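How to compare two grippers on a two-arm bench (and get an answer you trust)

Posted 4 Oct 2024

If you have a pair of small robot arms and more than one set of grippers in the drawer, sooner or later you'll want to know which one is better. I spent most of a very happy week on this at our shop in Dudthorpe, and I want to write down the method while it's fresh. It works for any parallel gripper you can bolt to your wrist flange. You don't need a force lab. You need two arms, a kitchen scale, some patience and a notebook.

My two candidates were the Brinditz, a rack-and-pinion gripper with long travel, and the Wonduditz, a shorter one with a lead screw. Both have two fingers that stay parallel as they close. On paper they are nearly twins. In use they feel like different animals!

What you'll need

Two arms with the same wrist pattern
Both grippers, with their own screws
A wrist camera on at least one arm
A kitchen scale that reads in grams
Feeler gauges, or a few strips of paper of known thickness
A wooden block, a foam block, a plastic cup and a short length of soft tubing
Cable ties and side cutters
Your controller software with logging turned on

Step 1. Mount the first gripper and set zero

Power the arm down before you touch the wrist. Fit the gripper, start all the mounting screws by hand, then tighten them in a cross pattern. I snug them, move the arm through its range, and tighten again.

Bring the power back and close the fingers slowly until they just touch. Save that as zero. Then open all the way and save that as well. If your controller guesses the open limit from a config file, check it against a ruler. Mine was off by 2 mm on the first try, and every grasp after that would have been off too.

Step 2. Sort out the cables

Do this now, while you remember how the cable ran on the old gripper. Move the wrist to both ends of its rotation and watch the slack. You want a loop that never pulls tight and never hangs low enough to get caught by the other arm. One tie on the forearm link is usually enough. A second tie close to the wrist sounds like a good idea, and then the wrist turns and you hear that awful little creak - so leave that part free.

Step 3. Measure backlash

Close on a feeler gauge with low force, then reverse the motor by the smallest step your controller allows until the gauge slides out. Write down how far the motor turned. Do it 15 times and keep every reading, including the ones you don't like. Racks tend to show a bit of play at the tooth where you spend the most time, so repeat the test with the fingers half open.

Step 4. Measure the squeeze

Stand the scale on its side against something solid, or make a little lever so that one finger pushes down on the pan. Ramp the motor current up in small steps and note the grams at each one. What you're after is the shape of the curve. The Wonduditz climbs in a clean line and then goes flat. The Brinditz starts soft and gets strong late, and I've grown to love that for foam and cups.

Step 5. The pick test

Put each object on a taped mark and run the same pick from the same start pose. Lift, hold, turn the wrist, put it back. Log a pass only if the object lands inside the tape. I ran 19 picks per object per gripper before I let myself look at the totals. The tubing is the fun one. It rolls, it bends, and it shows you right away whether your fingertips meet evenly.

Step 6. The handoff

My favorite part! Fit one gripper to each arm and have them pass an object back and forth. This tells you things no single-arm test can. Finger shape matters much more than force here, and so does how wide each gripper is across the back when it's open.

Start with no object at all. Drive the arms to the handoff pose at the lowest speed you have, one hand on the stop button, and bring the fingers close without letting them meet.
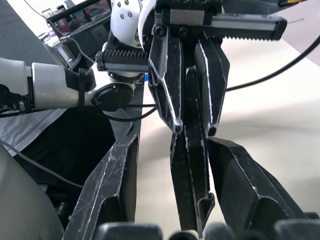
Once you're happy with the clearance, save both poses as a pair and give them one name. I used to save them separately, and then I'd update one and forget the other. Next, add the object. The giving arm holds, the receiving arm closes, you wait a beat, and the giver opens. That beat matters. Too short and the object drops, too long and the two arms fight each other and the current goes up. Start long and trim it.

Boris Šindelář left a comment on my last post suggesting that the receiver should come in with its wrist turned a quarter turn from the giver, so the two sets of fingers cross. I tried it that evening and it's great. The poses get much more forgiving, though on my arms the wrist camera loses sight of the object a little sooner.

Step 7. Swap sides and do it again

Please don't skip this. Put the left gripper on the right arm and rerun steps 5 and 6. My right arm has a slightly lazy elbow joint, and I nearly blamed a gripper for it.

Reading the results

I ended up with 179 logged picks once I'd thrown out the ones where I bumped the table. The Wonduditz won on the wooden block and the tubing. The Brinditz won on the cup and the foam, and it was easier to line up for handoffs thanks to the longer travel. For my work it stays on the arm.

Your objects will be different, so weigh the tests toward what you handle most. If you already own the Vávra controller, its log viewer can lay two runs over each other, and the current plots from step 4 are well worth a look that way. I'm planning to try softer fingertip pads in April and will put those numbers in the same table.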